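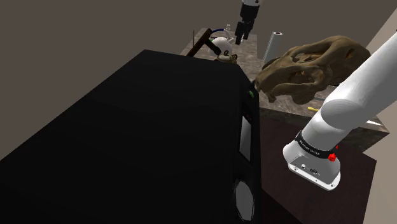 Gernville workshop shows its kitchen arm

Home News Workshops Members Contact

9 June 2019

The shared workshop in Gernville has opened its kitchen arm project to visitors. The group of seven members works first in simulation, where the white arm stands beside a black appliance and a stone-look counter. A dinosaur skull lies on the counter, near a paper towel roll.

Irja Hirvonen leads the build. She started it at home in February and moved it to the workshop after 17 evenings of work. "In the computer we can make many mistakes and pay nothing," she said. Paavo Nurmi writes the motion program and Marisa Gentile is making the real table.

The group calls the project Ernero. Its next task is to move the arm past the appliance without touching it. Visitors can come to the workshop until 9 in the evening, and entry is free for members.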